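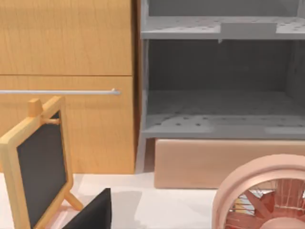
Ticket 634 — Curfew alerts firing for people who are at home
Opened by: Kanyarat Phetsri, Kidthorpe bail supervision office
Status: Waiting on Pfister

Hi all, and sorry in advance for the length of this one. Since the Monday update, the Lulen monitoring screen has been flagging ankle tags as out of range when the person is sitting in their own lounge room. We had 27 alerts overnight, and the officers rang every household, poor things. Everyone answered on the landline.

What I've tried so far:
Restarted the base unit at one address in Prarnska. No change.
Checked the curfew hours against the court orders. They match.
Logged out and back in on both desktops. The alerts came back at 7.40pm.

Reply from Pfister support
Thanks so much, Kanyarat, that's really helpful. It looks as though the update put the home range back to 2 metres for anyone on a varied order — yours should be 75. Could you change one by hand and leave it overnight?

Kanyarat Phetsri
Done, and that tag was quiet all night! The others are still going off, so please push the fix to the rest when you can. We'll keep ringing around in the meantime.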